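Notebook, bench 2, March
Entry: M. Were. With K. Masanja, J. Owino.

Trastden two-arm kit, evaluation unit from Kindham. Loan ends this month and Neema wants a buy/return note. Today: the fastening package, which is quoted separately from the base kit. Controller up at 9:14, no faults at start. Firmware build 3391 as shipped.
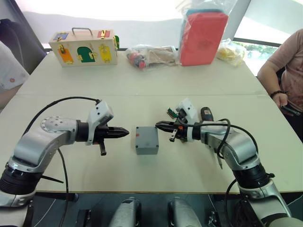 The quote lists the grippers as interchangeable left to right. Kindham's drawing agrees, but it shows no cable routing. On our unit each gripper lead loops back over the forearm and down along the arm, and the loop on the right is large. Asked Kindham for a clip set and a bend radius figure. Erasto thinks Tillov sells a sleeve that would fit. Not ordered.

Reach between the arms is adequate for a small enclosure placed midway. Calibration took 14 min, longer than the manual states. Had to repeat the wrist step on the left arm; first residual out of limits, second accepted. Manual gives no guidance on when to repeat.

Fastening package next. It has no driver of its own and expects a hand tool held in the gripper. Grip force is set per tool in a table with 6 slots, no export. Josphat copied the values by hand into the shared sheet. 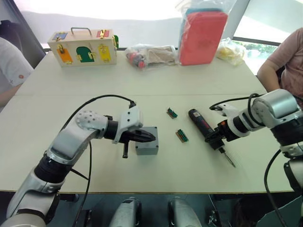 Electric screwdriver in right gripper, gray box and two green connectors on table.

Open point: the package assumes the tool axis is known after pickup. No routine is supplied to measure it. Kipchumba suggests a fixed touch-off pin; I would sooner have a molded cradle so the pickup angle repeats. Either one is our cost and should go in the comparison against Urio.

Procedure for the next session:

1. Load tool slot 2 and confirm grip force before closing.
2. Check bit against a corner hole of the plate using the wrist view. Fingers must stay clear of the surface. 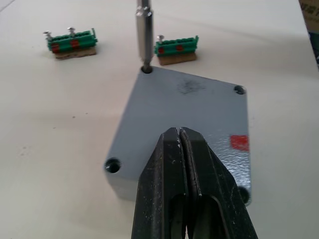

3. Log tool axis offset, release, pick up again, log again.
4. Repeat with the left arm, same slot values.
5. Send both logs to Kindham with the cable question.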